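2019-06-23, Sunday, bench notes

Came in on a quiet Sunday to get the white table back into shape, and I'm writing it all down while it's fresh, so whoever gets the same job in October doesn't have to start from nothing (that may well be me, and I won't remember a thing).

Marker on a white tabletop is such a funny business! You'd think it would behave like a whiteboard, and for the first minute it nearly does, and then you find you've only spread the black out into a wide gray haze. The top has a matte finish and I suspect that's a good part of the trouble, as it seems to hang on to the thin residue far more than the shiny shelf by the door ever did.

Cloths first. I went through the drawer and put the Iltar ones at the back, they shed something awful and I was picking lint off my sleeves all through lunch. The dark blue ones are much nicer to work with, though being so dark they hide how dirty they are, so please turn them often and don't trust your eyes. I did try folding into a neat pad, 4 layers, but a cloth just bunched up in a wad gets down onto the table about as well and is a lot less fuss.

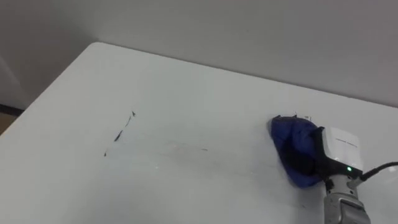

Long strokes leave a trail, is my feeling, and short ones going back over the same bit are kinder. I'd also like to start at the outside of a mark and work in, which is how my grandmother did gravy on a tablecloth, and she was seldom wrong about gravy.

Still to try: the Pruvanard spray (2 bottles under the sink, one opened), and the Stonora pad, very gently and only near a corner to begin with. If anyone has feelings about either, write them in the margin, I do read them.

Oh, and we're low on black markers. Order the same kind again, please, or these notes won't be worth much.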